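ホーム > 教科書 > 飲食店経営入門 > 第4章

読了時間:5分

第4章 メニューの値段はどう決まるか

定食屋の壁に「焼き魚定食 1,000円」と貼ってある。この千円がどこから来たのか店主に尋ねると、たいてい「隣が950円だから」という答えが返ってくる。では隣の店に行って尋ねてみよう。「向こうが千円だから」と言われる。経済学ではこれを市場と呼び、商店街では付き合いと呼ぶ。

本章では、値段を決める手続きを順に学ぶ。電卓が要る。勇気も少し要るが、こちらは値上げの節まで取っておいてよい。
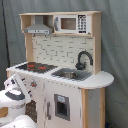 4.1 原価率という出発点

原価率とは、売価に占める食材費の割合である。計算式は小学生でも解ける。難しいのは分子のほうで、味噌汁に浮かべたネギ、卓上の醤油、客が三回おかわりした漬物を、多くの店は勘定に入れない。入れないまま二月の暇な時期を迎え、帳簿の前で首をかしげる。

洋食店「モルタム(Moltum)」の例を見よう。看板料理の煮込みは、開店時の計算では優等生であった。ところが付け合わせのパンとバターを加えて計算し直すと、原価率は54%になった。客の評判はすこぶるよかった。よいに決まっている。
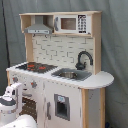
図4-1 上部の棚に灰色のレンジフードを備えた木製のままごとキッチン

4.2 席と時間を売る

料理店が売っているものは料理だけだ、と考えているうちは、回転率の話が頭に入らない。客は椅子と時間も買っている。コーヒー一杯で昼から夕方まで原稿を書く客は、本人の自覚はともかく、かなり割安な事務所を借りていることになる。

「トネロ(Tonero)」はこの問題に、二時間制の導入で臨んだ。張り紙は丁寧な敬語で書かれ、丁寧すぎて誰にも意味が通じなかった。翌月の張り紙には「2時間まで」とだけあった。滞在時間は縮み、張り紙の字は大きくなった。

席あたりの売上は、客単価に回転数を掛けて求める。どちらか一方を上げると他方が下がりやすいことは、満腹の客に追加のデザートを勧めてみればすぐに分かる。食べてくれるが、帰らない。

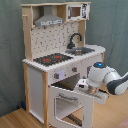

図4-2 ままごとキッチン。開いたオーブンの扉にロボットアームのグリッパーが位置している

4.3 端数の心理

1,985円と2,000円の差は15円である。客はその15円に喜び、店主はその15円のために釣り銭の五円玉を切らす。端数価格の効果は業態によって異なり、コース料理では半端な数字がかえって安っぽく見えることもある。

カレー店「バルドワジ(Bhardwaj)」は端数を一切使わない。品書きの数字はすべて百円単位で、理由を問われるたびに「暗算が苦手なので」と答えてきた。会計の列は短い。価格戦略としては立派なもので、教科書に載せるにあたり、もう少し高尚な動機がほしかったところである。 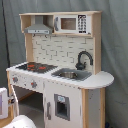
図4-3 レンジフードと白い電子レンジが並ぶ、ままごとキッチンの上段

4.4 本章の進め方

次節からは、居酒屋「アルティコ(Altico)」の品書きを題材に、全品の原価表を作成する。この店の品書きには「本日のおまかせ」が二種類あり、違いは値段しか書かれていない。まずはそこから手をつける。

章末の演習では、読者が普段通っている店を一軒選び、よく頼む料理の原価を推定してもらう。結果を店主に見せる必要はない。見せた場合、次回から小鉢が一つ減ることがある。

用語の確認
原価率:食材費÷売価
客単価:売上÷客数
回転数:一日の客数÷席数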